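How to Plan a Train and Ferry Trip With a Small Group

Planning a trip for yourself is mostly a matter of picking dates. Planning one for six or eight people takes more steps, and the order you do them in makes a difference. These are the steps I use for the coast trips out of Felstead, and they work for most routes that mix trains and boats.

Step 1. Fix the ferry first

Trains usually run many times a day. Ferries may not. Look up the sailing times before you look at anything else and write down every crossing that would suit you. In February the boat to Gollora makes only one morning crossing, so the whole trip is built on that.

Check the check-in time as well as the sailing time. Foot passengers often have to be at the terminal well before the boat leaves.

Step 2. Work backward to the train

Once you have the crossing, find the train that gets you to the port with at least 70 minutes to spare. Then look at the train before it and ask what happens if you miss your first choice. If there is no later train that still makes the boat, take the earlier one or stay near the port the night before.

Step 3. Get a firm yes from everyone

Send one message with the dates, the total cost per person and a reply deadline. Ask for a deposit at the same time. People who say "probably" should be counted as a no until they pay. Radwa Helmy and I once held two cabins for a couple who never confirmed, and we paid for both. 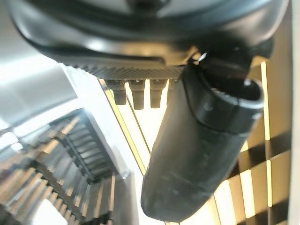
Step 4. Book in the right order

Book the ferry, then the rooms, then the train. Rooms can often be canceled for free up to a certain date, so read the terms and put that date on your calendar. Cheap train tickets usually can't be changed.

If your group has more than a few people, call the hotel instead of using the website. At the Rasine guesthouse, Bouchra Kabbaj gave us 3 rooms on the same floor for $144 each, breakfast included. The website had only shown two.

Step 5. Keep one cost sheet

Use a simple spreadsheet with a row for each person and a column for each payment. Put down the amount, the date paid and who paid it. Our last trip came to $1,156 for shared costs, and splitting it took a few minutes once everything was in one place.

Leave meals out of the sheet. Let people pay for their own.

Step 6. Send a one-page plan

A few days before you leave, send everyone a single page with:

Train and ferry times
Booking numbers
The address and phone number of each hotel
Where to meet and at what time
Your own cell number and one other person's

Ask everyone to save a copy on their phone. Signal is poor on the crossing and for a good part of the road to El Ouafi. Armindo Garcia prints his, and I now carry a paper copy too.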